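Clindero(クリンデロ)は、使用済みデスクトップ型コンピュータの分解と部品回収を行うロボットセルである。Kusodby社が設計し、開発責任者はElisa Monti、把持部の機構設計はOttavio Serraが担当した。本項では主にセルの立ち上げ、校正および保守について述べる。

概要
セルは垂直多関節アーム1基、筐体を固定する回転台、手首部の小型カメラ、制御ソフトウェアGestarからなる。対象は側板を外した状態の筐体で、メモリ、拡張カード、プロセッサの順に取り外す。電源ユニットは初期版では対象外であったが、第2版から手順に加えられた。

設置と座標合わせ
設置時には、まずアームの基準姿勢を機械式の突き当てで確認し、次に回転台の中心を求める。手首カメラの校正は平面の格子板を用いて行い、再投影誤差が規定値を超えた場合は取付ねじの締結から確認し直す。続いて、基板の取付穴とソケットの角を基準点として筐体ごとの座標系を定める。基準点は最低3か所とし、一直線上に並ぶ組み合わせは避ける。
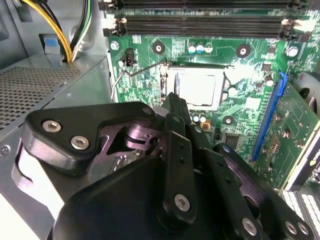

指先の接近経路は、ソケット周辺のコンデンサとの干渉を避けるように設定する。経路は低速で一度たどり、手首の力覚値に変化がないことを確かめてから登録する。保持レバーの操作点は機種差が大きく、Gestarの部品表に該当がない場合は手動で教示する。教示点の名称には筐体の型番と版数を付し、既存の点に上書きしない。

把持部の保守
指部のリンクは六角穴付きねじで締結されている。定期点検は1,000サイクルごとに行い、ねじの緩み、軸のがた、指先の摩耗を調べる。がたが認められた場合はリンクを左右一組で交換し、片側のみの交換は行わない。交換後は開閉原点を再設定し、厚さの分かったゲージを挟んで開口幅を照合する。清掃には乾いた不織布を用いる。関節部への圧縮空気の吹き付けは、粉塵が軸受に入るため禁止されている。

主な不具合
Sorrentino事業所の初号機では、2,417サイクルの時点で左指の閉じ遅れが記録された。Khanyisile Magagulaの調査によれば、原因は軸の摩耗ではなく、手首を通る信号線の被覆の損傷であった。アームの旋回時に線が固定具の角に当たっており、以後の機体では固定具の位置が手首の後方へ移されている。
このほか、光沢のある放熱板の反射によって基準点の検出に失敗する事例がある。照明の角度を変えるか、露光時間を短くして再検出する。設定を変更した場合は保守記録に変更前の値を残す。

エラーコード
コード573は開閉原点の不一致を示す。復帰には指部を無負荷で全開とし、原点設定を再実行する。再発する場合は符号器の接続を点検する。

関連項目
産業用ロボット
ロボットハンド
力覚センサ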